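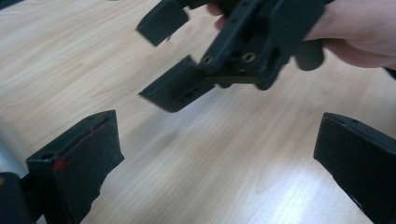
Ezequiel Huerta respondeu:
O intervalo de 6 minutos por ponto é curto para a galinha-d'água. Em caniçal fechado a espécie passa muito tempo calada e só se mostra na margem ao fim da tarde. Com esse protocolo, a contagem da lagoa de Stekalero sai por defeito.

marisma_sul
Discordo em parte. O tempo por ponto foi fixado para comparar com os anos anteriores. Se mudarmos agora, perde-se a série. Prefiro manter os 6 minutos e acrescentar uma segunda passagem em julho, com as ninhadas já fora do ninho.

Ezequiel Huerta respondeu:
A segunda passagem não resolve a detectabilidade, só repete o mesmo erro noutra data. Em Villaseñor fizemos pontos duplos, com dois observadores a registar em separado, e as diferenças entre cadernos eram grandes nos troços de tabua densa.

pato_colhereiro
Qual era a distância entre pontos? Com menos de 100 metros há risco de contar o mesmo casal duas vezes, sobretudo em valas estreitas.

Ezequiel Huerta respondeu:
100 metros certos nas valas, mais na lagoa aberta. Total de 86 pontos.

tabua77
E reprodução de vocalizações, ninguém usa? Para o frango-d'água é quase obrigatório.

marisma_sul
Para o frango-d'água, sim. Para a galinha-d'água prefiro não usar na época de incubação – as aves saem do ninho para responder e os ovos ficam expostos às gralhas. No máximo uma emissão curta, antes das 8 h, e nunca duas vezes no mesmo ponto.

pato_colhereiro
Nas valas de Peltico o nível da água desceu muito em maio. Quem lá for que anote a altura na régua junto à comporta, senão os números não servem para comparar com os da lagoa.

tabua77
Anotado. A régua está partida na base, a leitura faz-se pela marca de cima.

Ezequiel Huerta respondeu:
Mantenho a objeção aos 6 minutos, mas faço os pontos do lado norte como está no protocolo. Os duplos faço à parte e envio em folha separada.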